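Used handset check, counter copy
Branch: Wisley
Checked by: Amna Sial
Date: 18th April
Handset: Dutel, dual camera, charger in box

1. Screen: no cracks. Light scratch by the earpiece. Pass.
2. Back and side seams: no swelling, back sits flat. Pass.
3. Battery: charged from the Zullum plug, case stayed cool. Pass.
4. Charging port: fluff removed with a plastic pick. Cable holds. Pass.
5. Main camera: focuses near and far. Slight haze in night mode, lens glass wiped, haze still there. Comment: mention on the price card.
6. Front camera: fine. Pass.
7. Flash: fires, but slow after a burst. Retest in May if not sold.
8. Speaker and mic: test call to Dušan Tóth, clear both ways. Pass.
9. Supplied charger: pin loose. Fail. Swap for a Mihăilă one before sale.
10. Account lock and old photos: 267 pictures left by the last owner. Wiped, reset done twice.

Price: 175 with new charger. Dušan had it down at 300, too high with the haze.

Do not put on the shelf until item 9 is signed.

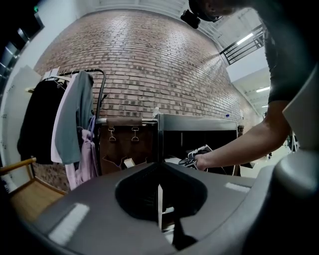
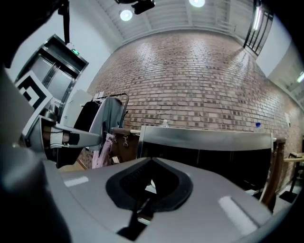
Both photos: grey hand-held gripper, close up.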